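Wrist cameras vs. head camera only for contact tasks
Manipulation Learning board > Methods and Results
14 replies

flitus_rig
Posted February 17, 2020
I've been reading the Bramwell write-up on camera placement and I'd like to hear from people who have tried to reproduce it. Short version for those who haven't seen it: same policy architecture, same 1,362 demonstrations, trained twice. Once with head view plus both wrist views, once with head view only. The task is file box handling with two multi-finger hands. They claim the wrist views account for nearly all of the improvement at the contact stage and do almost nothing for the approach.
We run a similar setup and I don't see it that cleanly. With head only we lose some grasps, yes, but we lose plenty with the wrist views too. What did other groups get?

mareo7
We got the same direction as Bramwell but smaller. The approach stage was the same either way. At contact the wrist views helped when the hand came in from the side and helped very little when it came down from the top.
One thing to check is your camera dropout. If you don't randomly blank a wrist stream during training, the policy leans on it all the time, including when it's looking at nothing useful.

k_ostrow
I don't believe the result as stated. 161 evaluation trials split over two conditions and several box positions is thin. Has anybody seen the per-position numbers? They're not in the PDF I have.

flitus_rig
No, I looked. There's a table with the totals and a plot with no error bars.

Derek Dunmore
I worked on a follow-up at Farnby, so take this as coming from someone who has a stake in it. The per-position numbers matter a lot. When the box is square to the edge and fully on the surface, the two conditions are close enough that I wouldn't claim a difference. When it sits at an angle or hangs over the edge, the wrist views help. So the headline figure depends on how many hard placements you put in the test set.
We used 51 held-out placements with the same starting pose for both conditions, and two operators collected the demos. I'd ask anyone posting numbers here to say what share of their placements were overhanging.

k_ostrow
That's more useful than the paper. So the total is partly a choice of test set.

Derek Dunmore
Partly, yes. I still think the effect is there.

tomh_grasp
Question from someone newer to this. Why would the approach stage not benefit? I'd have expected more views to help everywhere.

mareo7
Because of where the wrist camera points during the approach. Most of the time it's seeing its own hand and whatever is past it. The head view already has the furniture and the box in it. Later on, the head view has the opposite problem — the hand covers the part of the box you care about.

tomh_grasp
Then why not gate it? Use the head until you're close, then switch.

mareo7
People have tried that. You need something to decide what "close" is, and when that's wrong you switch at a bad time. Dropout is less work and did about as well for us. A learned gate might be better. I haven't tested one.

k_ostrow
I'd still put the money into tactile before adding cameras. Four fingertips with decent pressure readings would tell you about contact directly.

Derek Dunmore
I don't disagree in principle. We had fingertip sensors on an earlier hand and they drifted enough that we spent more time recalibrating than collecting. Cameras are boring but they stay put.
For tomh_grasp, some views from the box task, two head and two wrist. First and third are the head camera, second and fourth are wrist.

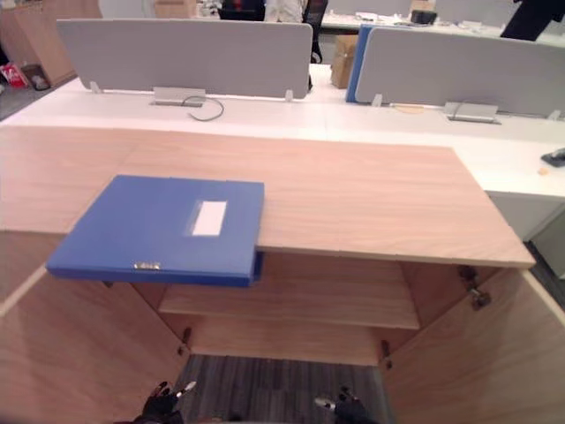
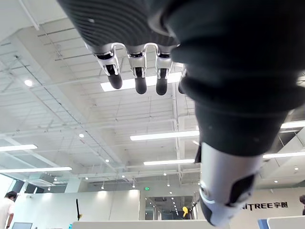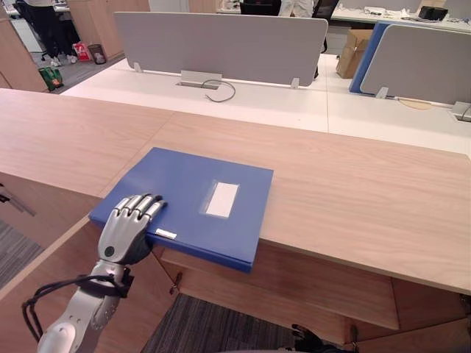
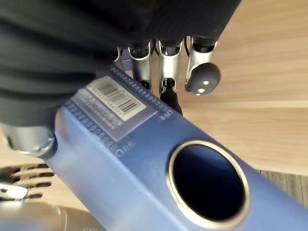 If you want to try gating, start by labeling your own data by stage. We marked approach, contact and release by hand on a subset and trained a small classifier for the rest. It was dull work and it changed how I read our totals. Several failures we had filed under grasping were late approach errors, and no amount of wrist video was going to fix those.

flitus_rig
That may explain ours. We only log success or failure for the whole episode. I'll split a batch by stage and rerun head only with the same seeds.

k_ostrow
Please report overhanging and non-overhanging separately when you do. If the gap is only in the overhanging set then I'll accept the claim in that narrower form.

flitus_rig
Will do. Dropout rate suggestions?

mareo7
We blank one wrist stream on a fifth of the training sequences, whole sequence at a time. Per-frame dropout made the motion jittery. Don't blank the head.

tomh_grasp
Thanks all. Is the stage classifier something Farnby can share?

Derek Dunmore
The weights, probably not. The labeling guide, yes. I'll ask and post it in this thread.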